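We use cookies to help this site work and to remember your settings. Accept all | Manage choices

Treltora Lost Property and Shared Tables
5 Feb 2020

1/ The Treltora study building has adopted a revised procedure for items left on shared tables. It applies to the ground floor reading room and to both project rooms. Members are asked to read the whole thread before replying.

2/ In January the front desk recorded 86 items handed in. Of these, 37 were collected by their owners. The remainder are held in the Lazarević Room, where shelf space is now short.
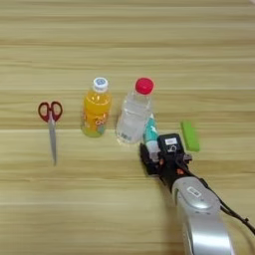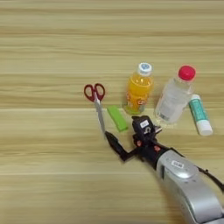 Scissors and drinks bottles on a shared table.

3/ The revised procedure sorts items left behind into three groups: drinks, stationery and personal belongings. Drinks have caused the most difficulty. Until now the desk has kept every bottle for a full week, whether or not it had been opened, and several have leaked on to papers stored beneath them. From now on a bottle such as the orange drink with the white cap, or the clear water bottle beside it, will be kept until closing time on the day it is handed in. It will then be emptied and recycled. Refillable flasks are treated as personal belongings and are not affected.

4/ Stationery will be kept for 12 working days. Pens, rulers and glue will go into the open tray at the front desk, where members may look through them without asking. Scissors and craft knives will not go into the tray. They will be held behind the desk and returned on request.

5/ Members who use scissors at the shared tables are asked to close them and to lay them flat, well away from the table edge, whenever they are not in use. The building is open to school groups in the mornings, and younger visitors sit at the same tables.

6/ Personal belongings – keys, glasses, purses, telephones, clothing – will be logged on receipt and kept until the end of June. Owners will be asked to describe the item before it is released. Medicines are logged separately and handed to the duty manager on the same day.

7/ The two long tables nearest the windows are cleared each evening so that the wood can be wiped down. Please do not leave work in progress on them overnight. Lockers may be booked at the desk free of charge, and a key will be issued on production of a membership card.

8/ Several members have asked whether food may be left in the lockers. It may not. Sealed drinks are permitted, provided that they are removed by closing time.

9/ Labels for flasks, cases and chargers are available from the Kirnareo print counter on the first floor. A name and a membership number are sufficient. Home addresses should not be written on labels.

10/ Items already held in the Lazarević Room will be dealt with under the former rules. Members who believe that something of theirs is there should contact the desk in person or by telephone. The desk cannot confirm by public reply whether a particular item has been found.

11/ Questions about the procedure should be addressed to Selma Stojanović, Building Services. A printed copy is displayed beside the main entrance, and large-print copies are available on request.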